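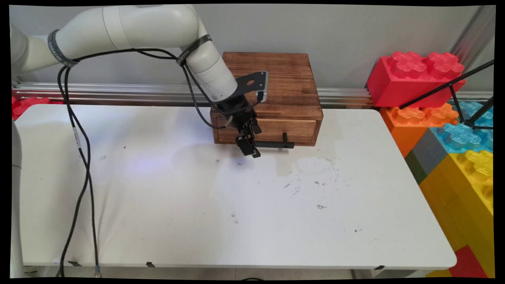
How much slack should I leave in external cables, and is there a rule for it?

Posted by narkside_tinkerer, Saturday morning

I look after one tabletop arm at a small shop and I've been handed the job of writing our house rules for it. The task is opening and closing a drawer in a wooden box, over and over, with a parallel gripper. Not glamorous. The drawer has so far shown more patience than I have.

My trouble is the cables. They run on the outside of the arm, loop at the elbow, go over the upper link and then hang down the side past the edge of the table in a sort of curtain. My boss wants a sentence in the rules that says how much slack is correct. I've read the arm's manual twice and it tells me to "route cables appropriately," a phrase I plan to use the next time anyone asks me how to do anything.

Is there a standard with a number in it? And while I'm at it, does a drawer task need its own speed limit? The program has 17 saved poses and I'd like to not redo them all.

Wolfram Engelhardt

There's no single number, and be suspicious of anyone who offers you one. The right slack depends on where the arm goes, so let the arm tell you. Switch to manual reduced speed, keep the enable device in your hand, and walk through every one of your 17 poses. At each one, look at the elbow and the wrist. You want the cable to bend without pulling on its connector and without getting between two links. Then check the moves between the poses too. A cable that's fine at both ends of a move can still be snagged in the middle, and it will pick a Friday.

The number you can look up is the minimum bend radius. The cable manufacturer publishes it, usually with one value for fixed installation and a bigger one for cable that moves. Use the bigger one. People use the smaller one because it's smaller.

For the house rules I'd write:

Anchor each cable on both sides of every joint it crosses.
No loop hangs below the tabletop inside the arm's reach.
Unused plugs are capped and tied back, or removed.
Every cable is labeled at both ends.
Repeat the slow walk-through after any change to a pose, a tool or a cable.

As for speed, the limit comes out of your risk assessment. ISO 10218 is the place to start for industrial arms, and if people share the space while it runs, read ISO/TS 15066 as well. A drawer deserves some thought because it makes pinch points, one at the handle and one wherever the drawer closes. Your assessment should cover the gripper and the box along with the arm. A gentle arm holding something nasty is still holding something nasty.

bottcher_fan_4

zip ties. lots of zip ties

Heike Vogler

Zip ties are fine until somebody cinches them like a suitcase before a long flight. Use hook-and-loop straps on anything that moves — they don't crush the jacket and you can redo them when you change your mind, and you will change your mind.

Wolfram's list is good. I'd add one line about the table: mark the arm's reach on it with tape and keep everything that isn't part of the task outside the line. Mark where the box goes as well. Ours crept a little every time somebody wiped the surface down, and we spent an entire afternoon blaming the gripper.

Also put a name next to each rule. Our first version said "cables shall be inspected regularly," and they were, in the sense that we all walked past them. Now it says who and on which day, and there's a sheet on the wall to sign. I can't claim anyone loves the sheet.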